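Senthil Sundaram
April, 23:14 Uhr

Wir verwenden Cookies, um Inhalte zu personalisieren und die Zugriffe auf unsere Website zu analysieren. Alle akzeptieren | Einstellungen

Kurze Durchsage an alle, die bei Turum Spiele gekauft haben: Habt ihr nicht. Ihr habt eine »widerrufliche Nutzungsberechtigung« erworben. Steht in Abschnitt 14 der Bedingungen, gleich hinter dem Absatz über Gutscheinkarten.

Ich weiß das, weil ich am Samstagabend Garum starten wollte. Das Aufbauspiel mit der Fischsoße. 2,3 Sterne in der Presse, in meinem Herzen fünf. Statt Hafenmusik kam ein graues Fenster: »Lizenz konnte nicht bestätigt werden. Bitte stellen Sie eine Verbindung her.«

Die Verbindung war hergestellt. Ich habe mit derselben Verbindung nachgesehen, ob die Verbindung hergestellt ist.

Hintergrund: Turum hat seinen Kopierschutz auf Akby umgestellt. Akby prüft beim Start, ob ich ich bin, und danach alle 16 Minuten noch einmal, falls ich zwischendurch jemand anderes geworden bin.

Garum ist ein Einzelspielertitel. Es gibt keinen Online-Modus und keine Bestenliste. Ich salze Makrelen, allein, im Dunkeln. Dafür braucht es jetzt einen Server.

Also Support. Erste Antwort nach vier Stunden: Ob ich den Rechner schon neu gestartet hätte. Zweite Antwort: ob ich den Router schon neu gestartet hätte. Bei der dritten hatte ich kurz Angst, sie fragen nach dem Kühlschrank.

Dritte Antwort dann doch inhaltlich: Mein Konto habe die zulässige Zahl der Geräte überschritten. Zulässig sind vier. Ich besitze einen PC.

Akby zählt aber nach Hardware-Profil. Neue Grafikkarte: neues Gerät. Mehr Arbeitsspeicher: neues Gerät. BIOS-Update: Sie ahnen es. Ich betreibe demnach ein mittelständisches Rechenzentrum unter dem Schreibtisch.

Alte Geräte kann man abmelden. Und zwar am alten Gerät. Ich müsste also die Grafikkarte von 2019 wieder einbauen, um der Grafikkarte von 2019 mitzuteilen, dass sie nicht mehr eingebaut ist.

Im Forum hat der Thread dazu inzwischen 2.274 Beiträge. Die ersten drei Seiten sind sachlich. Ab Seite vier vergleicht jemand den Kopierschutz mit der DDR, ab Seite fünf streiten sie nur noch über die DDR.

Ein paar Leute haben dort nachgemessen, was die Prüfung an Startzeit kostet. Ich lasse die Werte weg, jeder misst mit einer anderen Festplatte und beschimpft die der anderen.

Sehr gut fand ich den Hinweis eines Moderators, man könne den Offline-Modus aktivieren. Geht nur online. Hält dann bis zum nächsten Patch. Der kommt freitags.

Zum Vergleich: Rashidi, der kleine Laden, bei dem ich sonst kaufe, gibt einem den Installer als Datei. Die liegt auf meiner externen Platte und stellt mir keine Fragen. Leider gibt es Garum dort nicht, die Rechte liegen exklusiv bei Turum, bis irgendwann.

Klar, Raubkopien sind ein Problem, Studios müssen Miete zahlen, geschenkt. Aber die gecrackte Version von Garum läuft dem Vernehmen nach einwandfrei. Der einzige Mensch, den dieses System zuverlässig vom Spielen abhält, hat 34,99 Euro bezahlt und schreibt gerade diesen Thread.

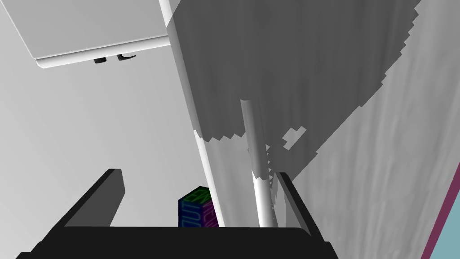
Rashidi-Fan bin ich auch, aber ganz so einfach ist es nicht, schreibt mir Ulf_K in die Antworten. Ohne Akby hätte der Publisher das Studio gar nicht erst finanziert, das stehe so im Entwicklertagebuch, und ich solle doch bitte die Richtigen anmeckern.

Fair. Hab das Tagebuch gelesen. Es steht so drin, zwei Absätze unter einem Bild vom Bürohund. Ich meckere ab sofort den Publisher an und entschuldige mich beim Hund.

Nachtrag, weil gefragt wurde: Erstattung geht nicht, ich habe mehr als zwei Stunden Spielzeit. Das Fehlerfenster zählt mit. Ich hatte es beim Abendessen offen gelassen.

Nachtrag zwei: Der Support hat meine Geräteliste jetzt »einmalig aus Kulanz« zurückgesetzt. Garum startet. Das Netzteil macht seit gestern Geräusche, und ich traue mich nicht, es zu tauschen.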